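Threads > Home & Garden > Wayne Tindall

Okay so Monday was supposed to be "clear the round table" day. A short thread on how that's going.

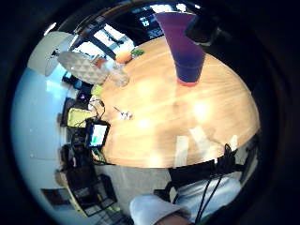
I bought this table for eating at! It's light oak, it seats four, and I've had maybe two proper dinners on it since October. Everything in the apartment ends up here the second I walk in the door.

Cables first. They creep over the left side and down over the edge and every time I sort them they're back in loops by the weekend. Vaughan Treloar (hi Vaughan) swears by velcro ties so I ordered a pack from Bolger. Fingers crossed.

The purple and blue cup can stay out, I like the color. The drinking glass goes to the sink. The little round orange thing goes back in the bowl (the bowl is in the other room, don't ask).

Little stuff is what kills me. One small thing is nothing, and then there's a green one and a reddish one and I'm carrying them room to room looking for where they live.

New plan: one shallow tray by the door, and if it doesn't fit in the tray it goes in a drawer. Ernska has a nice one but I'm trying the thrift store first.

Also the varnish shows every single smudge under the overhead light. If anyone has a cleaner that doesn't leave streaks, please tell me, I've tried three!

157 replies · 521 reposts · 697 likes

Contact · Terms · © Wandach · Back to top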